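6 Sep 2019

Quick one before bed. Studio all day, feet like bricks. Meant to finish the Rudel drawings and got as far as sharpening pencils. Zuweira Atinga rang at ten - Kostum want the boards by the end of the month now, so that's that plan gone. 4,000 for the lot, less 100 for framing. Fine. Will take it.

Table a disgrace. Papers all over the far end, packets, the bronze still on its base on the left, and the dried plant which I keep saying I'll chuck. Won't. I like the little goldy tufts. Had my juice out and the green mug on the drawing board, which I tell everyone else off for.
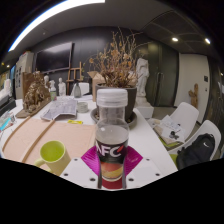 The big table. Juice, mug, dead plant.

Did clear a bit after lunch. Well, moved things from one end to the other. Found the Moges invoice, 24 days overdue, and a letter from Wondetti I'd sworn blind I never got. Must ring them. Must also buy tape, decent rubber, teabags. Wrote it on my hand and then washed my hands.

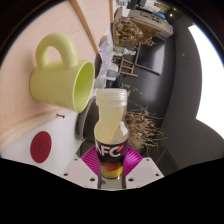 No real drawing till gone four, then one good hour. Got the stairs right at last, the bit where they turn. Too dark at the botom but can lift that tomorow. Radio on, something with cellos.

Toast for tea. Forgot to ring Mum - first thing, before the bus.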